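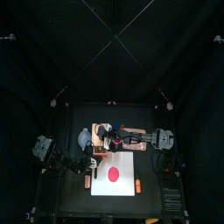 Bay with both arms, paper sheet in place on the table.

Open Day Walk-Round: Robot Bays, Odley Hall
Checklist with inspector's comments
July — by the site safety desk, Grondard
3 comments | 5 shares

Visitors admitted from 2 pm. Form 582 to be completed before the doors open, which this year it was.

1. Enclosure and curtains
PASS. Black walls, black roof, black table. Anyone dropping a black pen in there should regard it as a donation. Curtain hems to be checked again at the end of the day, when small children have been at them.

2. Corner fittings and cross cables
PASS. All clamps pulled by hand, none moved. The cables crossing overhead are bracing and the demonstrators know it. Please tell the visitors too, as last year a gentleman asked if he could hang his coat.

3. Arm bases and indicator lights
PASS WITH COMMENT. Fixings tight. The red lights are to be explained in the opening talk. The public takes a red light to mean either "stop" or "about to explode", and the Pudora leaflet is silent on the matter.

4. Cable runs
ACTION. Loops near the bases should be tidied so they can't be snagged by a sleeve. I wrote this last year as well. I have kept the wording to save time.

5. Demonstration objects
PASS. Household and toy items only, nothing sharp, nothing made of glass, no food. The carrot is a toy. Somebody will try to eat it anyway, so keep it out of reach between runs.

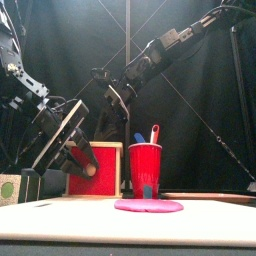 Cups and anything standing in them should be put back upright by the demonstrator, with the arms stopped, and never by a helpful member of the public leaning over the front edge. The rope barrier stays 9 feet back. Odley asked for less so that people could see better — refused.

6. Stop button
PASS. Tested from both sides of the bay. The Ostapchuk stand next door has one of the same colour, so ours now has a large sign on it. Theirs has a larger sign.

7. Gripper fingers and peg board
PASS. Finger plates secure, no play at the tips. Board checked for splinters by running a gloved hand along the edges, then by an ungloved one to be sure.
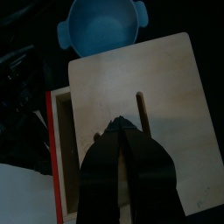 Item 7: closed fingers over the peg board.

8. Talk and crowd control
ACTION. The script runs to 9 minutes and mentions safety in the last one. Move it to the front. Questions to be taken with the arms parked.

Result: open to visitors once items 4 and 8 are signed off. Sheet to be left on the hook by the side door, where the pen used to be.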